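# How a Team Buys a Robot Hand

When a team wants a machine that can tidy a table, buying the machine is near the end of the job. First comes a plan. A plan for equipment is a list of what the machine must do, what it will cost, and what it will need after it arrives.

The Bendbridge tidy-up project is a small one. Its plan fits on 2 sheets of paper, and this page follows it from start to finish.

## Step 1: Write down the job

"Pick things up" is too vague to shop with. A better job description says which things, how wide they are, how heavy they are, and what they are made of. The Bendbridge list has 16 objects on it. Each one was measured at its widest point with a ruler.

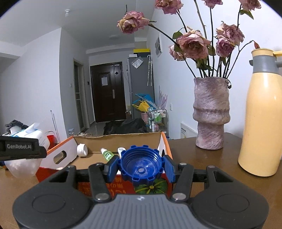
Width matters because every gripper has a limit called its *opening*. The opening is the largest gap between the two fingers. If an object is wider than the opening, the fingers cannot go around it, and no amount of extra power will help. A large blue screw cap is a useful object to plan with: the two finger pads have to press on its sides, and its rim has short square lugs that stick out like gear teeth. The planner measures across the lugs as well as across the smooth part, and writes down the bigger number.

The widest object on the Bendbridge list is 70 millimeters across. The planner looks for a gripper that opens wider than that, with some space left over on each side.

## Step 2: Compare the choices

Two grippers were compared. The Dundia costs less and comes with one pair of finger pads. The Yaman costs more and comes with two pairs.

| | Dundia | Yaman |
|---|---|---|
| Price | $300 | $370 |
| Finger pads in the box | 1 pair | 2 pairs |
| Extra pads, per pair | $16 | $16 |

The Dundia looks $70 cheaper. To compare fairly, add one extra pair of pads to the Dundia. Now it costs $316, and the real difference is $54.

Pads belong in the budget — they wear down with use. A part that wears down and gets replaced is called a *consumable*. Pencils and printer ink are consumables too.

## Step 3: Plan the test table

A gripper should be tested on a table like the one where it will work. If every test object stands alone on a bare surface, the test leaves out the hard part, which is reaching one thing without knocking over its neighbor. 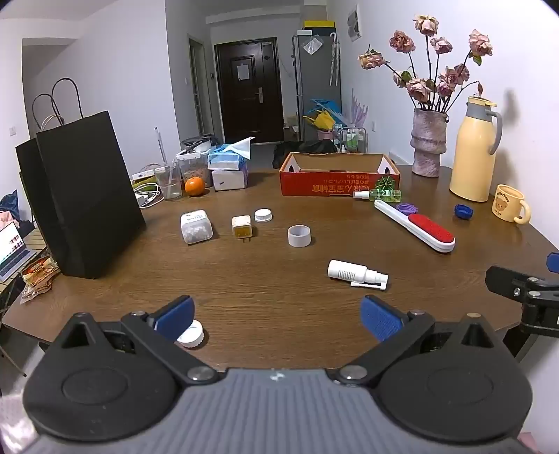

Test objects should be different shapes and lie in different positions. Round things can roll. Flat things leave very little for the fingers to hold. A white spray bottle on its side needs a different approach from a yellow mug standing up, even if both are light enough to lift. The long lint-roller brush, lying diagonally, adds another question: which part should the fingers close on? The planner writes a separate line for each object and each position.

Most of these objects cost nothing extra. They are already in the home, so the budget line for test objects is $0.

## Step 4: Add it up

The Prerkilex is the stand that holds the gripper between tests. It goes on the list with everything else.

- Gripper (Dundia): $300
- One extra pair of pads: $16
- Stand (Prerkilex): $70
- Test objects: $0

**Total: $386**

The team then checks the total against the money it has. If the total is too high, something on the list must change. The stand could wait. The extra pads should stay, because testing stops when the first pair wears out.

## Words to know

**Budget:** a plan for spending money.

**Consumable:** a part that is used up and replaced.

**Gripper:** a tool that holds objects between its fingers.

**Opening:** the widest gap between a gripper's fingers.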